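**Gevau Opens Orders for Second-Generation Hineo Compact Wagon**

Gevau today opened orders for the second generation of the Hineo, its compact wagon. The new model has a longer wheelbase, a quieter cabin and a hybrid powertrain as standard on every trim.

The Hineo went on sale in 2014 and has had two light updates in that time. The new car keeps the same general shape and the same low loading height. Rear legroom is up, and the rear seats now fold in a 40/20/40 split on all versions.

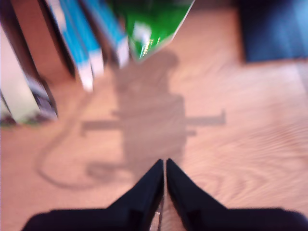
Buyers can choose from two trims, Onu and Onu Plus. The base trim comes with cloth seats, heated front seats and a 10-inch center display. Onu Plus adds a power tailgate, a surround-view parking camera and 18-inch wheels. Both use the same 1.8-liter gasoline engine and electric motor, with front-wheel drive. All-wheel drive will follow later in the model year as an option on Onu Plus only.

"Owners told us they liked the size of the car and did not want it to grow into something else," said Laurențiu Zamfir, head of product at Gevau. "So most of the work went into noise, seats and fuel use – the things you notice on a long drive."

Road noise was a common complaint with the outgoing model. Gevau has fitted thicker front door glass, new rear bushings and extra insulation under the cargo floor. Engineers covered nearly 800 miles on rough pavement near the Namesia plant while tuning the suspension alone.

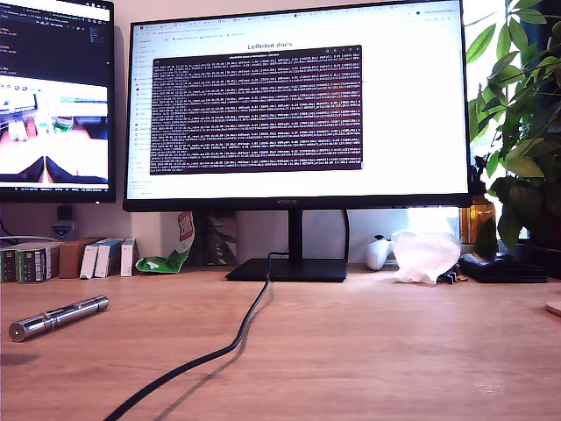

**Can current Hineo owners use their roof racks and cargo accessories on the new model?**

Roof racks from the first-generation car will fit, as the rail spacing has not changed. Cargo liners and floor mats will not, and new ones can be ordered through dealers.

The Hineo will be built at Namesia alongside the Gevau sedan. First cars reach dealers in November, with test drives available at 15 locations before then. Six paint colors are offered, two of them new – a dark green and a flat gray.

"We have kept the order form short," said Floarea Preda, sales director. "Pick a trim, pick a color, and the dealer will confirm a delivery month."

Prices will be posted on the Gevau website when test drives begin. Orders placed now require a refundable deposit.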